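Home | Browse | Current Issue | Authors | Contact

3. How people in Prirarville talk about portions
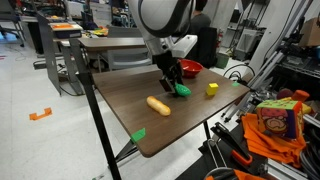 Figure 2. Tabletop with a red bowl, a toy bread roll and a yellow cube.

I went into the Prirarville survey thinking I'd get grams, or at least cups. What I got was fists, palms, "a good handful" and one very firm "until it looks right" (my favorite answer of the whole project!). We mailed 500 forms and 430 came back, so I had plenty of reading to do that September, and I did most of it at my kitchen table with a highlighter.

The first thing I noticed is that bread gets its own rules. People who happily measured rice with a scoop went right back to "a piece" or "an end" when they wrote about bread, and they seemed to think I'd know how big that was. I didn't, so I phoned 18 households and asked. A piece in the Barrera district is what you tear off with one hand. Across the river in Getell it's a slice, cut with a knife, and a torn one is called a scrap.

Bowls were messier. I'd asked folks to tell me how full they fill one for soup, and I should have asked what bowl they meant, since plenty of families keep one bowl for soup and a bigger one for company. I left those answers out of Table 4 but kept them in the appendix, where they're fun to read.

Age mattered less than I'd guessed. People over 60 used hand words a little more often, though the gap closed once I looked at who did the cooking. I come back to the cooks in Section 4.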